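4. Interviews with residents and day visitors

4.1 Who we spoke to

The interviews took place at the Esstead shelter and at Flokside, the day centre that shares its kitchen and its waiting list. We spoke to 40 people. Most had been without a settled home for more than one winter, and several had moved between the two sites and a friend's sofa so often that they found our question about "current accommodation" hard to answer. We changed the wording after the first week and asked where the person had slept the night before.

Taking part was voluntary and had no bearing on a bed or a meal. Staff passed on a short leaflet, and anyone interested came to find one of us in the side office. Svetozár Tóth carried out the interviews at Esstead and Rūta Org those at Flokside. Each person could stop at any point, and 4 did. Their interviews were removed from the set and replaced, so the total above counts only complete ones.

4.2 Telling the story more than once

The strongest theme in the transcripts was repetition. People had already given an account of how they lost their home to the council, to a housing officer, to a nurse and often to a support worker who had since left. One man at Esstead had started to carry a typed page that he handed over in place of talking. A woman at Flokside told us she gave "the short one" to anybody with a lanyard and kept the rest to herself.

This affects how our own material should be read. Some accounts were clearly well practised, with the same phrases coming back in the same order. We do not treat these as less true. They do tend to leave out things that a form has no box for, such as a falling-out with a sister, or a dog that could not be taken into the hostel. Where a person spoke about such matters it was usually late in the interview, after the recorder had been forgotten.

4.3 Meals as a place to talk

Both sites serve an evening meal, and at both the meal was named more often than any key-work session as the time when people talked freely. Flokside seats six to a table. Esstead has long benches, and newcomers there tended to sit at the door end for their first few nights.

Carol Pickering, who has run the Flokside kitchen for many years, keeps a book with 253 entries in it, one for each evening of the last recording year. She writes down what was cooked and whether there were seconds, and sometimes a line on the mood of the room. With her agreement we read the book alongside the interview notes. Jacket sweet potatoes and soup evenings were the ones on which people stayed longest at the tables, though we would not put much weight on this, as they also fell mainly in November, when it was cold out.
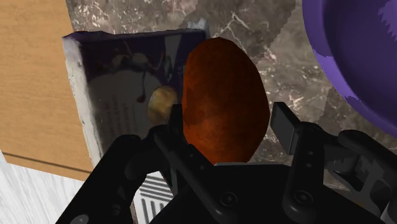

Figure 1. Rendered view of a gripper open around an object resembling a sweet potato.

Help with preparing the food mattered to a smaller group. Those who peeled, washed up or laid tables described it as the one part of the day when they were asked to do something and not asked about themselves. Two people had gone on to paid kitchen work through the Clamedeo placement scheme. Neither had mentioned an interest in cooking at their first assessment — the form did not ask.

4.4 Limits

Nobody under eighteen was interviewed, and we had no access to people who had been barred from either site. The interviews were in English only. A follow-up at the Tejada hostel is planned, using the same questions with the section on meals made longer.

Comments

Evie Crabtree
The part about the typed page rings true. We had a guest who laminated his.

Neville Fairclough
Were the people who stopped early mostly at one site or spread across both? I couldn't find it in the tables.

Evie Crabtree
Would also like to see the reworded question in full if it can be shared. Ours has the same problem.

Related items
Waiting lists shared between shelters: a short review
Pets and hostel entry rules
First nights: where newcomers sit and why
Clamedeo placement scheme, notes for host kitchens

Contact the authors | Copyright and reuse | Posted 15 March 2023 | Back to top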